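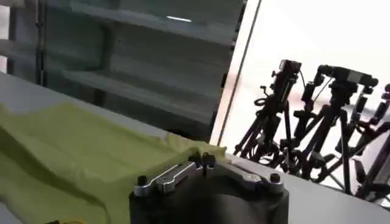
Fig. 1. Yellow-green cloth with soft folds on a pale gray tabletop.

Textile Care, Unit 3: Why Fabrics Crease
Handout prepared by Minttu Pitkänen

Please read this before the practical class in June. The words marked in the glossary can come in the test.

3.1 What is a crease
A fiber is made of long chain molecules. Between the chains there are weak bonds, and in cotton and linen most of these are hydrogen bonds. When the cloth is bent, some bonds break and new ones form in the bent position. The cloth then keeps the bend after the force is gone.

We make a difference between a fold and a crease. A fold opens again by its own weight or with a light pull of the hand. A crease stays until we give it water, heat or pressure.

3.2 Water and heat
Water goes between the chains and loosens the hydrogen bonds. This is why a damp cotton shirt is easier to iron than a dry one. Polyester takes up very little water, so here the heat does most of the work - but too much heat can leave a shine which cannot be removed.

3.3 Fiber and recovery
Wool: very good recovery. Hang it in a humid room overnight.
Polyester: good recovery, if it was not folded while hot.
Cotton: poor, better with an easy-care finish.
Linen: poor. Iron while still damp.

The weave is also important. A loose weave lets the yarns move, so it usually creases less than a tight one of the same fiber.

3.4 For the practical class
Bring one piece of cotton and one of wool, each 12 cm long. Fold each piece once, put it under the weight for three minutes, then let it rest and measure the angle. Write both angles in your table. Asuka Koyama has the weights and the key to the cupboard.

Next unit: starch and other finishes.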